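Firkevow Health Plan Updates Prior Authorization Rules for Outpatient Physical Therapy

Changes apply to Odholm and Baptista members beginning 29th September

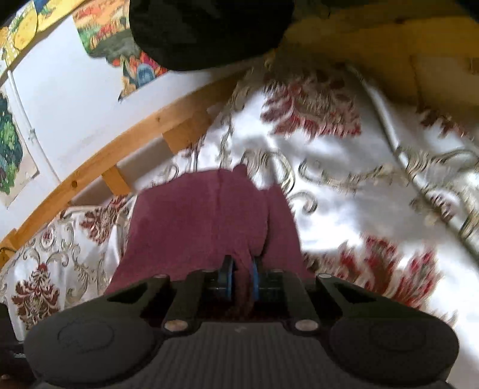 When does a provider need to ask for prior authorization under the new policy?

Prior authorization is needed once a member has used 14 outpatient physical therapy visits in a benefit year. Visits one through 14 can be billed without a request as long as the plan of care is on file.

FUKWOOD - Firkevow Health Plan today announced changes to its outpatient physical therapy policy for members enrolled in the Odholm and Baptista product lines. The changes cover prior authorization, documentation, and the way timed therapy codes are counted on a claim. They apply to services given on or after the effective date. Claims for earlier dates of service will be processed under the current policy, even if they are received later.

Under the current policy, authorization is required before the first visit following the initial evaluation. Providers have told the plan that this step delays the start of treatment, particularly for members coming home after joint surgery. The new policy removes it.

"Most of the requests we receive for early visits are approved as submitted," said Niall Lamont, director of medical policy at Firkevow. "We reviewed 591 of them in July and decided the first 14 visits did not need our sign-off. The review staff will now spend that time on longer courses of care."

Requests for additional visits

Requests for visits beyond the first 14 must be sent through the provider portal or by fax. Each request must include the initial evaluation, the most recent progress note, and the number of added visits requested. Progress notes must be dated within 30 days of the request. A standard request will be decided within 7 calendar days after all records are received. Expedited requests will continue to follow the existing process.

If records are missing, the plan will contact the office once by phone and once in writing. A request that remains incomplete will be closed without a decision and may be sent again. Closing a request does not count as a denial and does not start the appeal period.

Timed codes

Timed codes, including 97110, 97112, 97140 and 97530, will be subject to a combined limit of four units per member per date of service. The limit applies across all four codes and is not applied to each one separately. Units above the limit will be denied as provider responsibility and may not be billed to the member. Total treatment minutes must be written in the note for each date of service - a unit count alone will not be accepted.

Evaluation codes 97161, 97162 and 97163 are not part of the daily limit. They also do not count toward the 14 visits. Re-evaluation code 97164 does count as a visit when it is billed with no other therapy service on the same day.

Existing authorizations

Authorizations already approved will be honored through their end date. Offices do not need to resubmit them. Visits used under an existing authorization will count toward the 14-visit total for the benefit year. A member who has already used more than 14 visits will need a new authorization when the current one expires.

Network and member notices

Notices have been mailed to the 149 therapy practices in the Firkevow network. Practices with more than one location will receive a single notice at the billing address on file. Members now in treatment will receive a separate letter. Copayments, deductibles and annual visit maximums are set by each member's benefit plan and do not change under this policy.

Occupational therapy and speech therapy are not affected. Home health therapy remains under its own policy, and therapy given during an inpatient stay is still covered by the facility agreement.

The full policy text, the revised request form and a list of affected codes are posted in the Medical Policy section of the provider portal. Offices without portal access may ask their provider relations representative for a printed copy.

About Firkevow Health Plan

Firkevow Health Plan offers individual and employer group coverage from its main office in Fukwood. Its product lines include Odholm, a preferred provider plan, and Baptista, a health maintenance plan.

Media contact: Niall Lamont, Medical Policy Department, Firkevow Health Plan, Fukwood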